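The Sofa Stays: news from the Nuttall Room

Regular readers will remember that the Nuttall Room was due to be finished by February. The newsletter did not say which February, and in this we showed rare foresight.

Progress has been made all the same. The carpet has gone, along with whatever it was that lived under the radiator, and the walls have had their second coat. The paint is a shade called Sandeo, chosen after 16 sample patches and one resignation from the tea rota. Several of you have asked how it differs from the old grey. It is cleaner.

The sofa has survived. There was a strong movement to replace it, and a brochure from Wumine was passed round with some feeling, but the model everyone liked would have used up most of the £3,592 left in the furnishing fund and could not be got round the bend in the stairs. The old one had the good manners to be upstairs already.

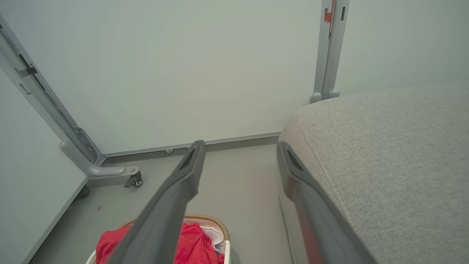 Yanti Wibisono
Rooms and Furnishings

Light grey upholstery against a pale wall and a light grey floor: I am told this is restful. Anyone who finds it too exciting may sit facing the window.

The laundry basket, the one with the wicker-look rim, is on probation. I would like it to hold cushion covers on their way to the wash. In its first fortnight it took in three umbrellas, a cycling glove and the minutes of the Cliltusitz twinning supper, which I had been accused of losing.

A word about anything on casters. It rolls, and people here cannot leave a thing that rolls alone. If you move something for your class, please put it back afterwards -- and back means where you found it, not the landing. The door to the landing opens outwards, as the 6 o'clock recorder group can now confirm.

Still to come are curtains, a lamp and 30 stacking chairs, the last of these promised by the end of the month. Offers of a lamp to me, please. It need not be grey.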